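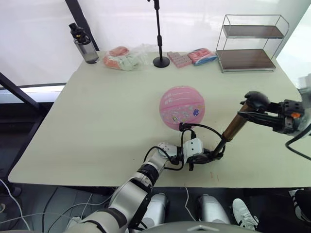

Comment under the October entry, unsigned: are you sure this is the cable and not the force limit? We had the same late stop on the Trisow bench and it went away when the limit came down. Wouldn't run two arms that close until you know.

Fair. Not sure at all. Notes below, written quick before I lose the order of things.

December 16, 2024
Two-arm bench, pink piece with the cable + gold wand. Left arm holds, right arm goes for the wand.

Fault again. Left arm had the piece, cable pulled up tight during the lift, left arm should have gone to protective stop. It didn't, not right away. Kept lifting, wand got dragged toward the front edge, then the stop came. Right arm was already on its approach and did NOT hold. Hit the big button by hand. No damage that I can find, nobody hurt, but the second arm not holding is the part I don't like. That's a safety item and goes in the safety log, seperate from this page.

What the log says
- left arm: force rise, then stop flag, late
- right arm: no stop flag at all until the button
- watchdog on the link is set at 100 ms. Should have been plenty. Never tripped

So either the flag went out and the right arm ignored it, or it never went out. Log on the Zastar controller only has the one side. Need both sides with the same clock, asked for this in October, still don't have it.

Power cycled, rehomed, dry runs with arms apart. Clean. Dry runs with arms at working distance, nothing gripped. Also clean. Only goes wrong with a cabled object and a real load on the left. Put the cabled piece back for the next runs at low speed, hand on the button the whole time.

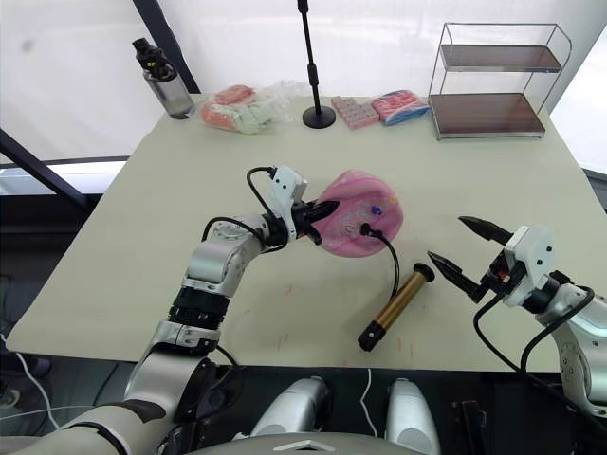 Dale Hallock

Low speed, it did it again on run 6. Same order: cable tight, left late, right carries on like nothing happened. At this speed it's easy to catch by hand. At the old speed it would not be.

Went through the settings side by side after that. Found one thing. Left arm was on the Trirka profile from the last project, payload set way too heavy for this piece. A controller that thinks it's carrying something heavy is going to shrug off a cable tug for a good while. That covers the late stop on the left, I think. So the commenter is maybe half right, limit was effectively too high, just not in the place I was looking.

Does not cover the right arm. The right arm has no business moving when its partner is stopped, doesnt matter what the payload says.

Checked the link:
- connector at the back of the right controller seated ok, reseated anyway
- stop signal present on the meter when I press the button
- stop signal NOT present when the left arm stops by itself. Tried this several times, pushing on the left forearm until it faulted. Nothing on the line

There it is. The button is hard wired to both. The protective stop is only software, left tells the cell program, cell program tells right, and that message is getting lost or never sent. Somebody (me) assumed these were the same path. They are not. Whole bench has been run nearly 2,000 cycles like that. Ugh.

Until fixed: one arm moves at a time. No exceptions for demos. Feet and hands on the far side of the tape when power is on, and that includes whoever is "just moving the table a bit."

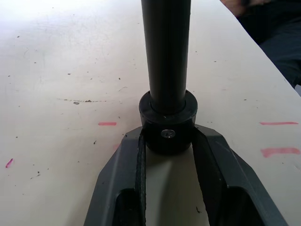 The single arm runs went ahead on that basis, payload corrected, and the stop on a hand push came when it should. Grip on the collar held fine through all of them, no slip in the finger readings. So I'm not chasing the gripper any further, had half suspected the pads and that was wasted time.

One more thing, wrist cable routing. The loop by the left hand is too generous, it can catch on whatever is being held. Shorten it, or clip to the forearm. Don't clip across the joint, tried it before, it pulls at full bend.

To do
- wire protective stop out of left controller straight to right stop input, and the other direction too
- both logs, same clock (!!)
- delete Trirka profile from the left arm or rename it so it can't be loaded by mistake
- check the Cui bench for the same software-only stop, it was copied from this one
- reply to the comment, ask what the Trisow limit was before and after
- cable loop

Bench is tagged out for two-arm work. Tag is on the pendant, leave it there please. Key's in my top drawer.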